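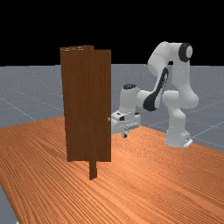 Rodel Estrella would have started with the planner. A door knob fixes the hand to an arc, he says, and software that treats the pull as a straight line ends up fighting the hinge.

Home News Features Reviews Subscribe Contact

Pawlak, the small team behind the Vidar control package, did it the other way round. They wrote the force controller first and left the path to be worked out while the door is moving. Each run in the simulator lasts 30 seconds, and the hinge position and friction are changed between runs. The door model itself stays the same colour and size.

Planning was added in December as a separate module called Plilluvix. It proposes a grasp, checks that the elbow stays within its joint limits and hands over to the controller. If the measured force climbs past the set limit, the arm stops and Plilluvix is asked for another grasp, up to 3 times.
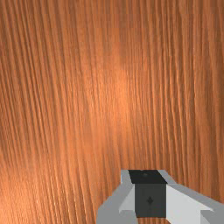
Does the planner need a new model for every door? One model covers any single-hinge door, with the width and hinge side entered as parameters.

Sliding doors are not supported yet. Gosteck, which licenses the package, has asked for them along with a shorter log format, as the present one fills a disk after around 215 runs.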